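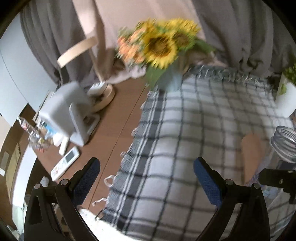

*By Chidubem Ogbonna, Baslow*

## Finishing a tablecloth with a mitred hem

A mitred corner lies flatter than a folded one and takes a few minutes more. The method works for cotton or linen of medium weight.

Wash the cloth first at the temperature you mean to use later. Dry it and press it well. My last piece was 240 cm long and came out of the wash 7 cm shorter, so do this before you measure anything.

1. Trim off loose threads and cut the edges straight. On a checked fabric, follow one of the lines.
2. Press a 1 cm fold to the wrong side on all four edges, then a second fold of 3 cm.
3. Open out the second fold at one corner. Turn the corner in diagonally so the creases meet, and press.
4. Unfold the diagonal. Fold the cloth right sides together so the diagonal crease lies on top of itself, and pin.
5. Sew along the crease, stopping at the 1 cm fold. Trim the seam to 5 mm and turn the corner out with a blunt pencil.
6. Do the other corners, then sew the hem close to the inner fold.

A 400 m reel of thread is plenty. If the border is thick, use a size 90 needle and go slowly over the corners - turn the wheel by hand if the machine struggles.

Press again from the wrong side, with a damp cloth under the iron.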